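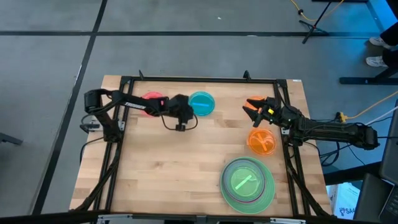

Can the panels be fitted to a ceiling that has no grid?

The panels clip directly to the joists, so no suspended grid is needed. Each panel hangs from four spring clips, and each clip is held to the side of the joist by one screw.

Gisideck 40 Acoustic Ceiling Panel
Item no. 3213
Thickness: 40 mm
Core: pressed wood wool, mineral bound
Facing: none
Edge: square, sealed
Colors: natural, light gray, charcoal
Sold by: the box
Page revised January 27, 2020

Description

Gisideck 40 is a rigid sound-absorbing panel for rooms with hard floors and open ceilings. It is mounted between or below joists and leaves the space above open to air movement. Typical uses are workshops, canteens, teaching rooms, small print shops and shared kitchens. It reduces echo inside a room. Sound passing through the ceiling to the floor above has to be dealt with by other means, and a separate barrier layer is required if that is the aim.

The core is open on both faces. A panel hung with an air gap behind it absorbs more low-pitched sound than the same panel fixed flat against a deck. The recommended gap is 100 mm. Smaller gaps are allowed where headroom is short, with some loss at the low end. Larger gaps bring little further gain and make the clips harder to reach.

The natural version is left as pressed, and its tone varies from batch to batch. Order all boxes for one room at the same time if an even color matters. Light gray and charcoal panels are sprayed at the Sproģis works before boxing. The coating is thin and does not fill the pores of the core.

Fixing

Panels are supplied without clips. Two types fit.

Plukier S, for timber joists. Steel spring clip, zinc coated, one screw hole. The clip mouth grips the long edge of the panel. Use a pan-head wood screw. Countersunk heads pull through the clip if overtightened.

Plukier B, for steel beams. Same mouth, with a hammer-on flange bracket in place of the screw hole. Check the flange thickness against the size stamped on the bracket.

Do not mix the two types on one panel. The mouths sit at different heights and the panel will hang twisted.

Chalk a line across the joists before fixing the first row. Fit the two rear clips, slide the panel in, then fit the front clips with the panel resting on a prop. Leave a gap of two fingers between neighboring panels so that either one can be taken down alone. Panels can be cut with a fine-tooth handsaw or a circular saw at low speed. Seal cut edges with the brush-on sealer listed below. Unsealed edges shed fibers for a few weeks and then settle, but in rooms where food is handled the sealer should be treated as required.

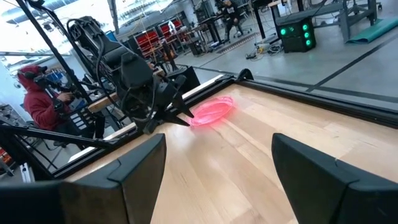 Wear a dust mask when cutting and do the cutting outside the room if possible. The dust is coarse and falls quickly, but it clings to rough timber and is slow to brush off. A shop vacuum with a soft brush head gives the cleanest result on the panel face. Compressed air drives dust into the core and should be avoided.

How much to order

As a starting point, cover 39 percent of the ceiling area. This suits a room with a hard floor, plain walls and ordinary furniture. Add more if the room has large windows on facing sides, or if several conversations are held in it at once. Less is needed where there are curtains, carpet or full bookshelves. Coverage need not be even. Panels grouped over the noisiest part of the room do more than the same number spread thinly to the walls.

A floor plan with the ceiling height marked on it can be sent to Siko, who will return a layout drawing and a box count. Mark the position of light fittings and smoke detectors. Panels must not be placed where they block the spread of smoke to a detector or the spray from a sprinkler head.
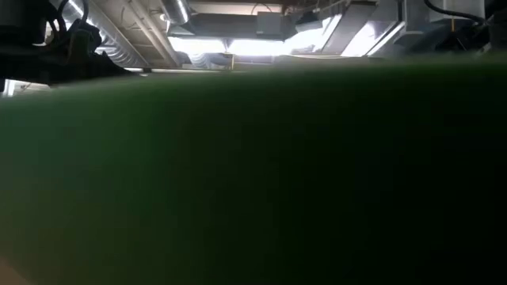 Open ceilings are the usual reason for choosing a clipped panel over a tile. They are also the harder ones to measure. Where the ceiling is crowded with exposed building services, and the pale beams or joists run through at an angle in parallel bands, a layout drawn square to the walls will not meet the timber where the clips need it. Measure along the joists, take the spacing in at least three places, and set the panel rows to the joists first. Any uneven margin can be left at the wall. Light gray panels are the closest standard match to light gray joist undersides. Keep clips and screws clear of all services, and do not hang panels from pipes, cable trays or duct hangers.

Care

Vacuum once a year, in July or whenever the room is least used. Marks on coated panels can be touched up with the same paint in a thin coat, applied with a dry roller. Household emulsion is too thick and will reduce absorption. Panels that have been soaked by a leak should be taken down and dried flat on battens with air on both sides. Replace any panel that has bowed or whose edges crumble when pressed.

Limits of use

Indoor use only. Not for saunas, pool halls or rooms with standing steam. Not load bearing. Do not rest lamps, cables or insulation on the upper face. In ball-game areas a retaining wire is needed across each panel, and the spring clips alone are not sufficient.

Supplied in the box

Panels, interleaved with paper
Fixing sheet
Sample chip for color matching

Ordered separately

Plukier S clips
Plukier B clips
Edge sealer, brush-on
Touch-up paint, light gray or charcoal

Storage and delivery

Store boxes flat, off the floor and under cover. Open them in the room where they will be hung and let the panels stand for two days before fixing. Inspect corners on arrival. Damage must be noted on the delivery slip before signing.

Technical questions on layout and fixing: Deividas Mockus, Siko ceiling products desk. Please quote the item number and the color.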